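Hand-held gripper demos vs. teleop for table clearing: is anyone getting real numbers?
Forum > Manipulation > Teaching by demonstration

gravelpit
Posted 9:40 am

Cup and saucer pickup, foam-padded fingers, spoon left in the cup. 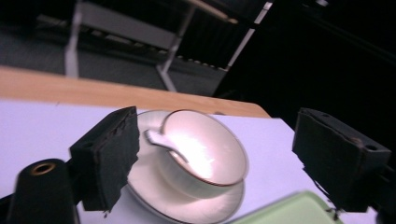 We have 477 demos of this now, all done by hand with the gripper, and I'm less convinced than I was when we started in November. The pitch from Rinex was that a person holding the tool moves naturally, so you collect faster than with remote control and the data is better. Faster, yes. I can't argue with that. Better, I don't know how anyone would tell. When I replay the policy on the arm it goes for the cup with total confidence and then does something with the wrist that no arm should be asked to do. A human wrist did it fine. The arm hits a joint limit and stops.

Has anyone here run both methods on the same task and kept score?

sala_bench
Posted 10:15 am

Yes, on a Sala arm, bowls and mugs. We threw out a big chunk of the hand demos after checking them against the arm's reach. You should be filtering before training. If you aren't doing that, your complaint is with your pipeline and not with the method.

gravelpit
Posted 10:31 am

We filter for reach. We don't filter for speed, and I suspect that's half of it. But if I have to throw demos out, the "faster" claim needs to be worked out again on what's left, and I never see it reported that way.

Kauko Tikkanen
Posted 11:02 am

I'll take the other side. I did two months of teleop on cups with the Livo rig and it was miserable. You have no feel for contact, so every operator creeps up on the saucer like it's going to bite. The policy learned to creep too. It took so long to pick up one cup that the people paying for it asked if it had crashed.

With the hand tool you feel the china through the fingers. You know when you've bumped the rim. That has to be worth something.

oldservo
Posted 11:20 am

Worth something to you, Kauko. The model doesn't get what your hand felt unless there's a force sensor in there. It gets a camera view and the finger opening. All that lovely feel stays in your arm.

Kauko Tikkanen
Posted 11:28 am

It changes what I do, and what I do is in the recording. I correct sooner.

oldservo
Posted 11:44 am

Fine, but then the model sees a correction with nothing in the picture to explain it. I've watched policies pick up little twitches that way. They twitch at random because as far as they could tell the person twitched at random.

Elli Tuominen
Posted 1:05 pm

gravelpit, what do you count as the task? Cup alone, or cup and saucer together? And is the spoon always in there? We had people who went for the rim, people who went for the saucer, and one who took the spoon out first every single time. Mixed together it was mush. The robot would head for a spot halfway between two good grasps.

Also what shape is your foam in? Ours wore down over a few weeks and the early demos closed on the cup differently from the late ones. We swapped pads and success dropped until we recorded more.

gravelpit
Posted 1:37 pm

Cup and saucer as one lift, spoon stays in. I have 8 people recording and I gave them one line of instructions, so you may have me there. The foam is ragged, bits hanging off it. I had been putting off new pads so as not to change anything in the middle of the set.

sala_bench
Posted 1:50 pm

One line of instructions for that many people is your answer.

gravelpit
Posted 2:12 pm

Maybe. Or it's one of the answers. I would like the "just pick up the tool and show it" crowd to mention the part where everybody has to be trained to pick it up the same way. At that point I could train one good teleop operator and have motions the arm can do by definition.

barnent_refugee
Posted 3:26 pm

Used the Barnent remote setup for a year. "Motions the arm can do" is true, but don't expect good ones. Cups need a small tilt when you get under the saucer and our operators just couldn't see it from the camera. They slid the saucer to the table edge and grabbed it there. Works great until the table is pushed against a wall.

Elli Tuominen
Posted 3:41 pm

Ha, we got that edge trick too, with the hand tool. So that one's on people — not the method.

gravelpit
Posted 4:55 pm

OK, here's what I'm going to try. Two people only, one written grasp, new pads, and both methods on the same table. Then 16 trials each on the arm with the same cup. I know that's a small number, save your typing. If the hand tool wins after counting the thrown-out demos I'll say so in this thread.

oldservo
Posted 5:10 pm

Log the setup time for both as well. Everyone leaves that off.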